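Progress report to Plemau, second period
Project: care and repair of the hand-held gripper units, Rurkden group
Prepared by Jayanthi Chowdary

This report covers the work from June until the end of August. The main task was to keep the hand-held grippers in good order while they are used in homes, and to reduce the time a unit stays in the workshop.

At the beginning of the period our largest problem was the finger pads. The old pads became smooth, and soft objects slipped. We changed all units to blue textured rubber pads, and we now inspect them every 3000 grasps. In this period we replaced 19 pads in total, and two of these were replaced too early by my mistake, as I had read the wrong column in the log.

The second problem was the bolts at the base of the fingers. Each finger is held by two bolts, and on three units they became loose after transport. We now check them with a small torque key before each session, and again when the unit comes back. The check is short – around 11 minutes for one unit, with the closing test included. I would like to make it shorter, but the closing test needs patience.

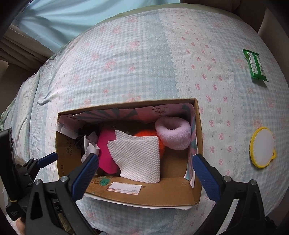
For the closing test we have stopped using only the hard test block. A unit can pass with the block and still close unevenly on cloth or paper, so the operator also does some grasps on ordinary soft household things before the recording is started. If one finger arrives before the other, the unit goes back to Lilleck for adjustment. Four units were sent back in this way, and three have returned.

Spare parts are still a difficulty. Sitompul delivered the bolts on time, but the mounting brackets arrived late in July and two of them had the hole in a wrong place. They agreed to replace them without cost. We have 128 sessions in the maintenance log now, and each has a signed check before and after.

For the next period we ask to move a part of the travel budget to spare fingers. The amount is in the attached table. We also plan to write the inspection sheet again with larger letters, as the operators requested. I expect to send the draft to you in October.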